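Wanent Stacking and Garden Seating
Owner's Guide, Section 5: Assembly, Placement and Seasonal Care

5.1 Before you begin

This section covers the Cusdale chair with separate legs. Owners of the one-piece Boridero chair can skip to 5.4.

Lay out all parts on a covered table or a folded blanket. Bare concrete and decking will scratch the plastic. Work at room temperature where possible. If the carton has been stored in an unheated shed, leave the parts indoors overnight before fitting the legs.

Tools required: rubber mallet, soft cloth. Do not use a steel hammer. Do not use oil, grease or petroleum jelly on any joint.

5.2 Preparing the seat

1. Turn the seat upside down so that the ribs face up.
2. Check the ribs and the rim for cracks. Run a fingertip along each rib.
3. Remove any molding flash with a plastic scraper. Do not use a knife.
4. Wipe out each leg socket with a dry cloth.

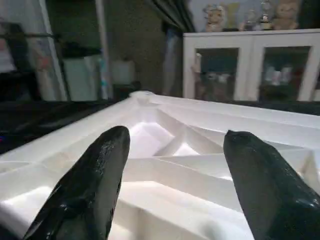 Fig. 5-1. White molded plastic with raised rim and thin ribs.

Note: Fine flow lines and slight differences in shade between parts are normal for this material and do not affect strength. A crack of any length is a defect. Do not assemble a seat with a cracked rib. Contact the dealer and quote the batch code from the carton label.

5.3 Fitting the legs

1. Identify the front and rear legs by the letters molded inside the upper end (F or R).
2. Insert each rear leg into its socket by hand until it stops.
3. Insert the front legs in the same way.
4. Check that all four legs splay outward. A leg that points straight up has been turned in its socket. Pull it out and turn it until the key lines up with the slot.
5. Tap each leg home with the mallet, working diagonally from corner to corner. Seat depth is 37 mm on all legs.
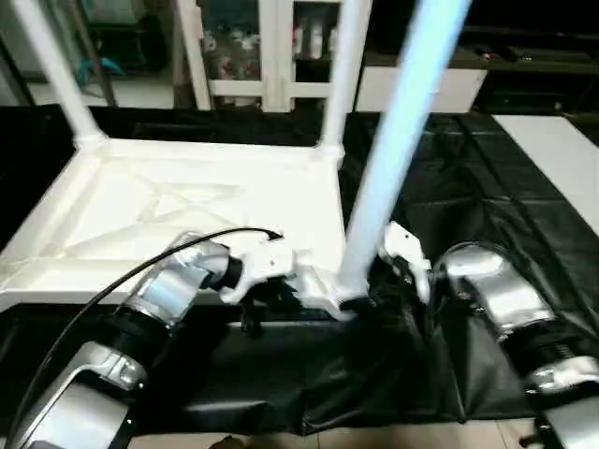
6. Turn the chair upright on a level floor and press down on each corner of the seat in turn. If the chair rocks, repeat step 5 on the high leg.
7. Press one foot cap onto each leg.

CAUTION: Pinch hazard. Keep fingers clear of the socket opening when tapping a leg home.

CAUTION: Do not sit on the chair until all foot caps are fitted. A bare leg end can slide on tile or wet stone.

5.4 Placement and load

The maximum load for both models is 140 kg, evenly applied. The rating does not apply to a person standing on the seat or leaning back on two legs.

Place the chair on a firm, level surface. On lawns and gravel, use the wide foot pads (sold separately). Keep the chair at least 2 m from grills, fire pits and patio heaters.

Do not stack the Cusdale chair with its legs fitted. The Boridero chair may be stacked up to five high indoors. Outdoors, secure any stack against wind.

5.5 Cleaning

1. Rinse with clean water to remove grit.
2. Wash with warm water and dish soap, using a soft sponge.
3. For smudges that remain, apply a paste of baking soda and water, leave for five minutes and rinse.
4. Dry with a cloth.

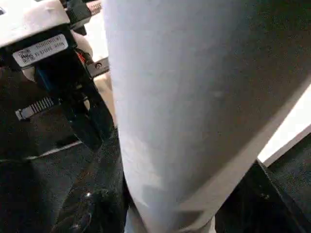

Fig. 5-2. Matte surface with faint smudges and small lighter patches.

Do not use scouring pads, acetone, paint thinner or undiluted bleach. A pressure washer will roughen the surface, after which it holds dirt more readily.

Sunscreen left on the seat through a hot month such as August may cause yellowing. Wash it off the same day.

5.6 Winter storage

Store the chairs under cover when overnight temperatures stay below freezing. The plastic becomes brittle in hard frost. To remove the legs, turn the chair upside down, grip the leg near the socket and twist gently while pulling. Legs that have been in place for several seasons may need a few light taps on the side from the mallet.

Replacement legs and foot caps are listed in Section 17. Prydderch foot caps from earlier sets fit the Boridero only.

Section revised 28 Nov 2022. Text: Siwan Wynne. Technical check: Sze-wing Hsueh.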